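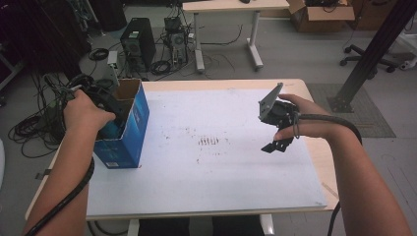
4.2 Does the work surface matter?

Packing guides for small workshops, the Grurance handbook among them, tell readers to lay a white board over the table before they start. The claim is that small items show up better and fewer are left out of the box. We doubt the evidence. Villalobos reported 37 missed items in 1,228 packed boxes at the Hultatdale site, but she had no bare-table group to set against them, and Robles's later count used 2 packers who knew what was being tested.

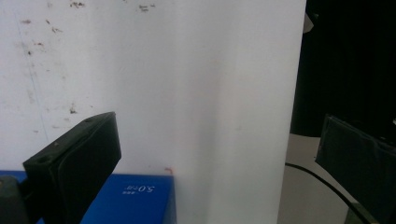
Figure 3. Blue box and white board at the packing table.

Contrast is the usual argument for white, and it assumes a clean board. Few boards in daily use stay that way. The one in Figure 3 has brown and dark specks over part of its surface, and a small dark part could easily be lost among marks like these. The blue box stands out well against the white, but a box that size would be hard to miss on bare wood too. Neither study says how often boards were wiped or replaced. Until someone reports that, along with a proper comparison, we see no grounds for the 100 percent pick rate that Barrios expects from a change of surface alone.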